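Resources > Laundry and Utility Room > Working Practice > Software Notes

Two-Handed Lifting of Laundry Baskets: Tips for Control and Perception Settings

The following notes are issued by the Allier household software group for teams that run two-armed robots in laundry rooms. They assume that the arms are calibrated and that the Skondosura planner is installed with its standard home profile. Hardware fitting is covered separately.

1. Plan the basket as one object held by two hands

Do not send separate goals to the left and right arms. Define a single path for the basket and let the planner derive both wrist paths from it. When each arm is given its own goal, small differences in timing show up as twisting at the rim, and a woven basket will bend before either arm reports a fault. The coupled mode is listed under Grasp Options and is switched off in new profiles.

2. Set the grip for each side

The two hands need not be of the same type. Enter the contact area and force limit for each one, and use the lower limit when the basket is first taken up. Raise it in small steps. A flexible rim gives way gradually, and a force reading that climbs slowly over the first 15 frames is normal for this kind of load.

3. Mask the robot's own shadow

A pale basket raised toward the head presents a large, bright surface to the camera, and the shadow of the head, shoulders and arms can fall directly across it. Segmentation models trained on evenly lit goods tend to divide such a surface into several objects, or to report the dark area as an opening. Teams should turn on the self-shadow filter and review its output with the basket raised as well as at waist height. 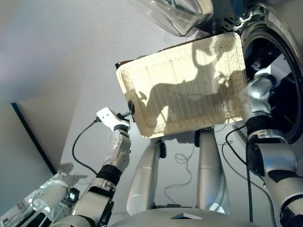

4. Keep the last good estimate when the view is blocked

With the flat underside facing the camera, most of the room behind the basket is hidden. The planner should hold its earlier map of the washing machine, the walls and the door frame and must not treat hidden space as free space. Map retention is set to 10 seconds in the home profile. Longer lifts require a higher value.

5. Include cables in the collision model

Cables that hang beside the wrists are often left out because they are difficult to model. A simple capsule shape along each cable is sufficient. Allow extra room on the side nearest the washing machine – an open door has a catch and a rim, and either can hold a loop of cable.

6. Limit the upward reach

High positions bring the elbows close to full extension, where small changes at the basket call for large joint movements. Set a ceiling on basket height in the task file and leave the joint limits as supplied. The Vainio simulator will flag any path that passes too near full extension.

7. Replay before changing anything

Each lift writes a log. In the Cistham test set, which holds 3,104 recorded lifts, 477 were stopped by the planner, and many of the stops came from perception settings and not from the arms. Replay the log with the camera view beside the force plot, change one value, and run the same path again at reduced speed.

Corrections to this page should be sent to Raimo Pesonen, who maintains the home profile.

Reader comments (3)

mk_utility: Coupled mode cured the rim twist for us. Could the page state whether it also works with a one-handed handoff at the end?

R. Pesonen: It does not. Release coupled mode once the basket is resting on a surface, then plan the handoff as a new task.

Dell: We had the shadow reported as a hole in the basket all through May. The filter helped, though we also had to lower the contrast setting.

Contact the software group | © Allier | Terms of use | Back to top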